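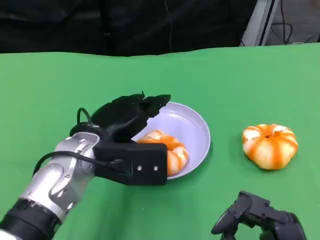
Why I picked a plate

My project this term was about one question: how much does the colour of a table covering change the way we see what's put on it? I'd wanted to do bowls and cups as well, but my tutor at Liludon said to pick one thing and do it properly, so I went with a pale lavender plate on green. (I did sulk for a bit. She was right.)

Setting the table

The green cloth was the easy part, or so I thought! It had been folded up in a cupboard since December and I spent most of an afternoon smoothing it. There's still a very slight fold near the left edge and the back edge is a bit wavy, but I stopped caring after a while. Behind it is plain black, which I liked straight away because it gives your eye nothing else to settle on. The green is flat and strong, with lighter patches on the left and towards the upper right where more light falls. I mention them because they came up later.

Asking people

I got 18 people from my course to look at the plate on the green covering and then on a plain white one, and write down what colour they thought it was. On white, 11 of them put some kind of grey. On green, only two did, and the rest wrote lilac, pink or purple – one even wrote "violet sweets", which I've counted as purple.

I also asked which table they'd sooner eat at. White won easily. Somebody wrote that green made them think of snooker, and now I can't stop seeing it either.

What went wrong

My write-up was meant to stay under 3,000 words and my first draft had a whole section on café tables at Bido and Gumik that had nothing to do with anything, so out it went. The bigger problem was the light. I should have checked the patches before I started, as the plate may well look paler on one side of the table than the other. I only moved it for the last nine people, so I can't really compare.

If I get to carry on next term I'd like to try a dark plate on the same green, and iron the cloth first.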